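Koluvby Shorts: festival submissions list

One row per short film sent to the Koluvby festival, 2,448 rows in all. Compiled by Poonam Vashisht from entry forms, emails and one very long voicemail. Last updated 7 February 2022.

Columns: title, director, country, runtime, category, selected (yes/no). Runtime is in minutes, except where the director wrote "feels like ten." Those are blank. 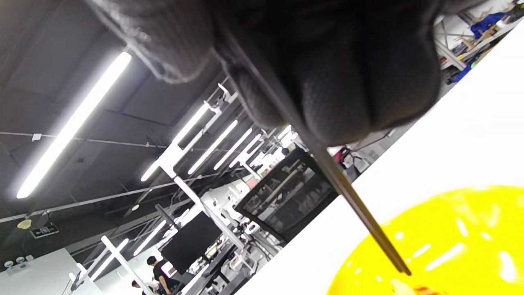 The category column was filled in by the filmmakers, so 767 films are "experimental," including a plain documentary on the Parel ferry. Nobuhle Pillay recoded the first 50 by hand and then took up running.

Known problems: Stollon appears as a country. It is a production company. Fixes are welcome before programming starts in May.

License: free to use with credit. Please don't email the directors. They will send you the film.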